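Jarman Rebound Net: a season with a soccer trainer that fits in a small yard

I bought the Jarman in November, after my old rebounder folded in on itself during a windy night in Bavville. 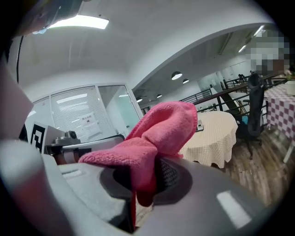
Setup took me 20 minutes, and I'm slow with anything that has clips. The angle has 3 settings. The flattest one pops the ball up for volleys, and wow, is it fun! The middle one gives you a firm pass back along the ground – perfect for first touch work before dinner.

I've put in 58 sessions so far and the net is still tight. My left foot has gone from embarrassing to passable, and I now play wide for Brulia on the over-35s team, where a bad first touch gets you closed down fast.

Gripes? The ground pegs are too short for soft grass, so I swapped in a set from my old Helow goal. The bag zipper sticks too. And if you hit the top bar the ball goes anywhere it likes – my neighbor has been very nice about it.

Still, I love this thing. If you have a patch of lawn and a ball, you'll be out there till dark.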